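Mutatska Decay Kit, second edition: review

The Mutatska kit is sold to secondary schools and discussion groups as a bench-top answer to the claim that radiometric dating rests on circular reasoning. It contains 100 twenty-sided dice, a tray, graph pads and a handbook by Jahangir Sivakumar. I ran the full sequence twice, once alone and once with Yến Ung, who teaches senior chemistry and marked up the handbook as we went.

The core exercise is conventional. Dice showing 1 to 5 count as decayed and are removed, and the remainder are thrown again. Expected survivors after 11 throws are a little over four. The dice are legible and the tray walls are high enough to contain a full throw. The graph pads are printed in a pale grey that photocopies badly.

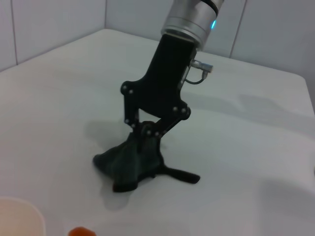 Does the kit deal with the objection that the starting amount is unknown?
Chapter 3 does so by adding a second colour of dice as daughter product and working through an isochron plot, which doesn't require the initial daughter quantity to be assumed.

The isochron chapter is the reason to buy this edition. The older Cluredar set stopped at simple decay curves, which left the commonest creationist objection untouched. Sivakumar states the conditions under which the method fails – open systems, mixing, poor spread in parent ratios – and gives a worked failure for each.

The tone is less even. Chapter 4 opens with nearly 20 pages of rebuttal to young-earth pamphlets, some of it sarcastic. Ung's note in the margin was "cut". I agree. A student from a religious household will stop reading there, and the arithmetic after it is good.
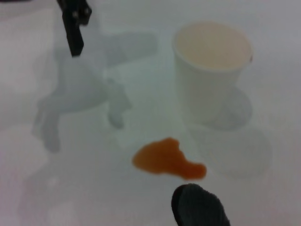 Black gripper finger above a white tabletop.

Storage is adequate. The handbook binding is glued and had started to lift at the spine by the end of our second run. Replacement graph pads are listed separately, but the dice are not.

Recommended for classes that have already covered logarithms. Skip to page 5 of chapter 3 if time is short.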